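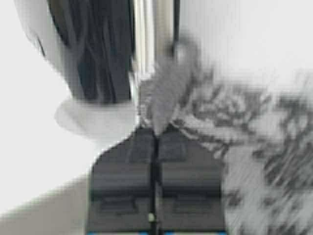
Pesquisar no site Digite aqui Buscar

Comparar duas garras na bancada da pia

Use o mesmo braço e o mesmo pano para a garra Carden e a Vislow. Anote a abertura e a força de cada uma.

1. Aproxime a garra fechada, com a câmera de punho ligada, até o dispenser de papel-toalha aparecer por cima dos dedos.

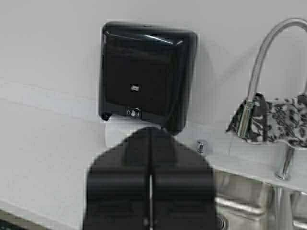
2. Abra os dedos 45 mm e pegue o pano pela dobra. Faça 7 tentativas por garra.

3. Recolha o braço e confira a pia na câmera da cabeça antes de trocar a garra.

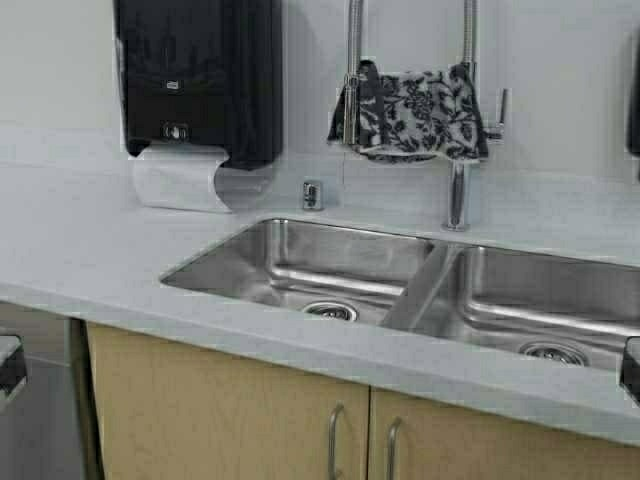 Bancada com o pano na torneira, câmera da cabeça.

Envie as planilhas a Ecaterina Matei.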